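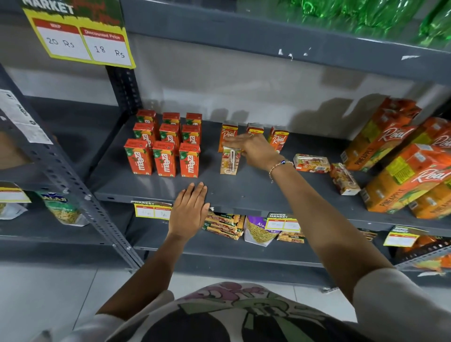 Clumthorpe Stores opened its back-of-house and drinks aisle to visitors on a Friday in August 2018, and I went mainly for the shelving. The tour was led by Marlies Tanner, who looks after layout for the Ciltstead branch as well. The aisle uses grey metal shelves at fixed heights, and the range is organized by carton format first and flavour second. Small Maaza mango cartons stand upright in a block three wide and three deep, with the small Real cartons beside them and the large Real Pineapple cartons at the right-hand end. Price signs hang from the shelf above and carry two panels, MRP and Discounted Price, with the figures handwritten: 20 Rs and 18 Rs on the one over the mango.

Handwriting is deliberate. Printed tickets were tried at Ciltstead and took a full day to reissue after each supplier change. A marker takes minutes, though legibility varies with the writer.

Upright stacking was the main technical point. Small cartons with a straw on the face do not sit flush against the one in front, and a row loses its alignment once a few have been taken. Large cartons are worse – they lean as soon as the neighbour is gone. Tanner's rule is to face up from the back wall forward, every 7 hours of trading, and to stand fallen cartons up before adding stock.

The stockroom came next. The store lists 1549 lines, against 1691 at Ciltstead, and holds drinks nearest the door. Cases go on Roko trolleys with a fixed rear panel. Ngan-ling Yen demonstrated date rotation using cases of juice: oldest to the front, case label outward, opened cases on the top tier only.

Shelf depth was not covered, and the handout gives only widths. I have asked for the missing sheet. The next open day is in September at Ciltstead, bookings at the service desk.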